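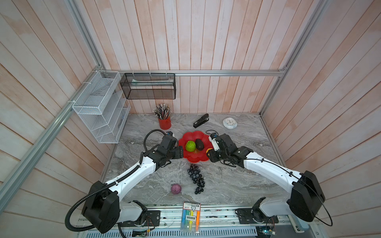

One respondent wrote that the cellos came back in good order every summer and were damaged by the time classes resumed, and that the school had spent years looking for the fault in the wrong place. Similar remarks appear in the written answers from all three sites. Staff had tended to link damage to lending, and their rules reflected this: deposits, signed condition forms, and limits on how long a student could keep an instrument at home. The room in which the instruments stood between loans had received far less attention. In most of the answers it is mentioned only in passing, as a matter of space.

The records allow this view to be tested in part. Each site in the study, Flenham, Vurgate and Semple, keeps its loan register in Guvaneo, and each entry carries a short note on condition at the time of return. Entries made at check-out are less regular. At Flenham a condition note at check-out was required throughout the study period. At Vurgate it was required only for cellos and double basses, and at Semple it was left to the judgment of the person at the desk. The extract used here was taken on 3 May 2024 and holds around 3,000 loan entries. After removal of duplicate entries and loans with no return recorded, 2,000 entries remained for analysis.

Damage was assigned to the storage period when an instrument was noted as sound on return and as faulty at the next check-out. It was assigned to the loan period when the reverse was true. Where both notes were missing or could not be compared, the entry was left out of the count of damage but kept in the count of loans. This method has a clear weakness. A fault that was overlooked on return will be charged to storage when it is found later, and small open seams are easy to overlook. We asked staff at each site how returns were inspected and found that seams were checked by eye at Flenham and by light tapping at Vurgate. Semple had no set method. Results for Semple should be read with this in mind.

Faults were placed in one of four groups: open seams, cracks in the top or ribs, bridge and soundpost faults, and damage to fittings such as pegs, endpins and tailpieces. Bow damage was recorded but is not discussed in this section, as bows at Flenham are stored in a separate cabinet and cannot be compared across sites. Strings were treated as a supply item and were not counted.

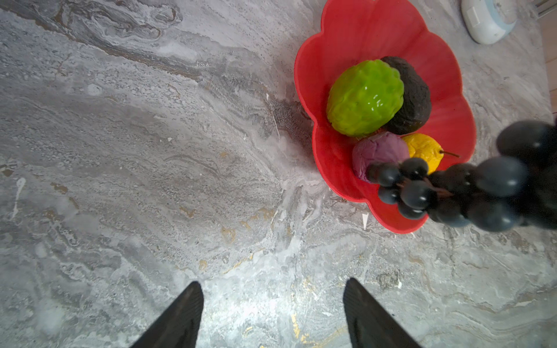 4.2 Storage conditions and open seams

Open seams were the most common fault assigned to storage at every site. They were most often found at check-outs made shortly after the winter break. The heating at Vurgate runs through the break at its normal setting, and the December readings from the instrument room were the driest in the record. At Flenham the heating is turned down when the building closes. The air there was cooler and less dry, but the change on reopening was sharper, and seams opened in the weeks that followed. We cannot say from these data which pattern does more harm. Both are linked to a rise in seam faults, and the rise at Vurgate came earlier.

Position within the room mattered as well. Instruments kept near a radiator or on an outside wall were noted as faulty more often than those kept in the middle of the room. This held for violas and cellos. For violins the difference was small, and we do not draw a conclusion from it. Double basses could not be tested in this way, as their place in the room was fixed by the width of the doorway and hardly varied from one year to the next.

Cases offered some protection. Of the 82 cellos that stayed in the same place for the whole of the study period, those kept in hard cases showed fewer new seam faults than those kept in soft bags. The two groups were not alike in other ways. Hard cases had generally been bought for the better instruments, and the better instruments were lent to older students. We attempted to allow for this by comparing only instruments of the same size and similar value, which left few pairs at Semple and none that could be used at Vurgate. The finding therefore rests largely on Flenham.

Case humidifiers were in use at two sites. Staff reported that they were filled at the start of term and then forgotten. No record of filling was kept, and we make no claim about their effect.

4.3 Handling faults within the room

Bridge and soundpost faults followed a different course. They showed no clear link to season or to humidity. They were more common on days when several classes collected instruments in a short time, and they were more common on instruments stored low or at the back, where others had to be moved first. Written answers support this reading. Respondents at Semple described cellos being laid on their sides in the walkway while a rear row was reached, and one asked whether the room could be opened earlier so that the larger sizes might be taken out first.

Labeling had a modest effect. Vurgate introduced numbered places partway through the study, and the share of instruments returned to their proper place rose in the following term. Fitting damage fell over the same months. The change came at the same time as a new timetable with longer gaps between classes, so the two cannot be separated.

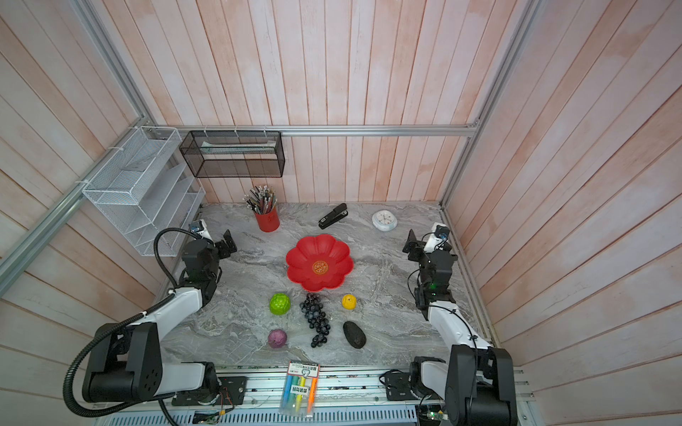 Figure 3. Tabletop enclosure with two robot arms.

Loan rules showed little connection with faults in the room. The deposit charged at Flenham was raised during the study period, and damage assigned to loans declined slightly in the next school year, while damage assigned to storage did not change. Shorter loan terms at Semple led to more returns and so to more movement through the room. Bridge faults rose there in the same year. Sites considering shorter terms may wish to review access to their larger instruments before making the change.

The cost of repair was available only for Flenham and Vurgate. Seam repairs were cheap taken singly, but they kept an instrument out of use for longer than most other faults, because both sites sent them out in batches. Figures for days out of use are given by instrument type in the next section.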